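Forum › Software › Wahrnehmung und Greifplanung
Thema: Greiferöffnung aus dem Handkamerabild schätzen, Sprünge bei dünnen Teilen

kabelbaum_ost
23.12.2019
Hallo zusammen,
ich nehme Vorführungen mit Handgreifern auf und lasse daraus eine Steuerung lernen. Aufgabe ist Besteck einsortieren: Löffel und Stäbchen vom Tisch in ein Metalltablett. Die Öffnungsweite der Finger kommt bei mir nicht von einem Encoder, ich rechne sie aus dem Bild. Bei dicken Griffen passt das. Bei Löffelstielen und Stäbchen springt der Wert um bis zu 7 mm, obwohl die Finger längst zu sind. Die gelernte Steuerung macht dann genau das nach und lässt die Teile fallen.
Auswertung läuft mit Kütt, Standardfilter, 40 Bilder pro Sekunde. Hat jemand eine Idee, wo ich anfangen soll?

Tarsus
Zeitstempel prüfen. Wenn Bild und Lage nicht sauber zusammenlaufen, sieht vieles nach Rauschen aus, was keins ist. Wie groß ist dein Versatz?

kabelbaum_ost
Gemessen 23 ms, konstant, wird beim Einlesen abgezogen. Die Öffnungsweite kommt bei mir aber nur aus dem Bild, da dürfte der Versatz gegen die Lage egal sein.

Nam-gil Ha
Für die Öffnung ist er egal, für das Training nicht. Lass den Abzug drin.
Zum Sprung selbst: Wie bestimmst du die Fingerkante? Falls über Farbschwelle, schau dir die Stellen an, an denen das Tablett hinter den Fingern liegt. Blankes Metall spiegelt alles Mögliche, und die Schwelle wandert mit. Bei uns in Asden hatten wir denselben Effekt mit einer Edelstahlschale. Auf mattem Untergrund war die Kurve glatt.

Tarsus
Glaube ich nicht. Dann müsste es bei dicken Griffen über dem Tablett auch springen.

Nam-gil Ha
Bei dicken Griffen liegen die Finger weiter auseinander, da findet die Suche die richtige Kante eher. Bei dünnen Teilen liegen beide Kanten fast aufeinander und eine falsche reicht.

schraubzwinge
Ich würde das ganze Bildverfahren wegwerfen und einen Encoder einbauen. Kostet einen Nachmittag. Alles andere ist Flickwerk.

Hrefna Briem
Da bin ich anderer Meinung. Die vorhandenen Aufnahmen bekommt man mit einem Encoder nicht repariert, und neu aufnehmen will keiner. Wir haben in Brukport auf ein Modell mit festen Punkten an den Fingern umgestellt: ein paar Punkte je Finger, Starrkörper angepasst, Öffnung als einzige freie Größe. Damit ist der Hintergrund weitgehend raus. Dazu ein Medianfilter über fünf Bilder, kein Tiefpass. Der Tiefpass verschmiert den Moment des Zugreifens, und den braucht die Steuerung am dringendsten.
@kabelbaum_ost: Welcher Filter steht bei dir in der Konfiguration? Der Standard in Kütt war früher ein Tiefpass.

kabelbaum_ost
Steht auf "lowpass", ja. Habe ich nie angefasst.
Ich habe jetzt 80 Aufnahmen mit Median neu gerechnet, sonst alles gleich. Die Flanke beim Schließen ist deutlich steiler. Die Sprünge sind weniger geworden, aber nicht weg. Und Nam-gil hat recht, sie häufen sich über dem Tablett. Über der Tischdecke kommt es auch vor, nur seltener. Die ist allerdings bunt bedruckt.

Tarsus
Gut, dann nehme ich das mit dem Untergrund zurück. Eine einfarbige Decke würde ich trotzdem nicht nehmen, sonst lernt die Steuerung nur diesen einen Tisch.

schraubzwinge
Ich bleibe beim Encoder. Für neue Aufnahmen spricht nichts dagegen, und die alten kann man daran wenigstens vergleichen.

Hrefna Briem
Für neue Aufnahmen einverstanden.
Noch etwas: Binär auf/zu reicht bei Besteck oft aus. Öffnung mit Hysterese in zwei Zustände umrechnen und der Steuerung nur die geben. Dann stören kleine Sprünge nicht mehr. Für weiche Sachen taugt das nicht.

Nam-gil Ha
Wäre mir bei Stäbchen zu grob. Wenn der Greifer voll aufgeht, schiebt er das Nachbarteil weg, sobald es eng liegt. Ich würde die Weite stetig lassen und nur unterhalb einer Grenze auf "zu" festhalten.

kabelbaum_ost
Ich probiere beides. Das Punktmodell baue ich zuerst, den Exporter für Niltomthorpe muss ich dafür sowieso anfassen, weil er bisher nur eine Spalte für die Öffnung kennt und keine für die Güte der Schätzung. Bilder mit schlechter Güte will ich beim Training geringer gewichten und nicht löschen. Falls jemand eine brauchbare Grenze für die Güte hat, gerne her damit. Anbei noch ein Einzelbild aus den Aufnahmen, mit Löffel zwischen den Fingern und Tablett darunter. 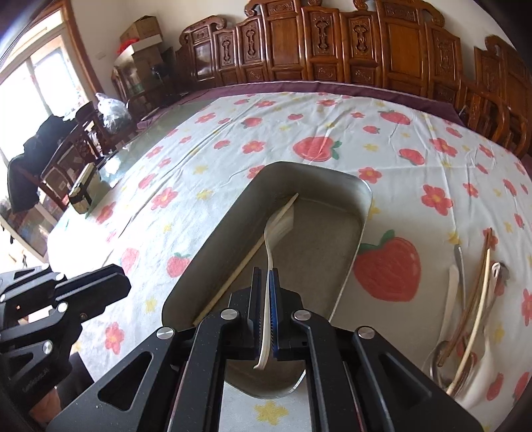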